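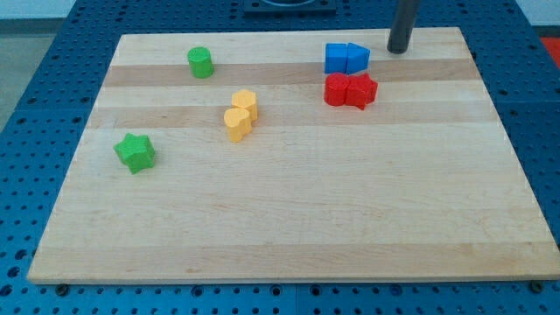

Block detector merges touching pieces into one, planner then refuses to grasp
posted 2020-06-01 in Perception and planning

Ok so hoping someone has hit this. Task is colour sorting, eight painted blocks on a maple board, mixed shapes. Overhead-ish camera, tilted. Pipeline is colour threshold > connected blobs > shape match > grasp planner (Tillitico, the December release, haven't dared upgrade).

Green pair fine, they're miles apart. Yellow heart and hexagon nearly touching, comes back as one blob, shape match says "unknown", planner skips it. Same for the red cylinder and star. Blue cube and prism the same. So out of eight blocks I get two grasps and then it reports the job finished!!

Tried eroding the mask, 7 pixels. Splits the yellows sometimes but eats the points off the star. At 14 everything splits and nothing matches. Min blob area is 400 if that matters. Shadows might be making it worse, they fall down and to the right of the blocks.

Do I need a proper learned segmenter or am I missing something obvious?

canpolat_bench
Dont erode the mask you match against. Erode a copy, use the bits that survive as seeds, then watershed back out to the original mask. You keep the star points and still get two labels. For the reds the star partly hides the cylinder from your angle, so the match needs to put up with a missing chunk. Score on visible outline only.

Other thing, splitting on hue inside a pair gets you nowhere, same paint. But the top faces are lighter than the sides. Threshold on brightness inside each blob and you'll often get the tops as separate islands. Good seeds. I do this at Canpolat with painted parts, works well enough.

And fix the "finished" thing seperately. Unknown blob should raise a flag, or get a nudge move to push the pieces apart and then look again. Planner shouldn't be allowed to drop it quietly.

uvetti_fan
just use Biment, it does all this

mask_and_grasp
Biment won't help if the camera angle stays that shallow. Warp to the board plane first, you've got four corners to work with. Won't square up the tall pieces but your blob areas stop changing with distance, and 400 will mean the same thing front and back.

Also check finger clearance before anything else. Even with perfect labels, the red and blue pairs are bunched together, so an open gripper coming down on one will probably clip its neighbour. I had 19 failed picks in a row blaming vision and it was the approach angle. Sort by free space, take the green ones first, nudge the rest. Post your planner log if its still stuck.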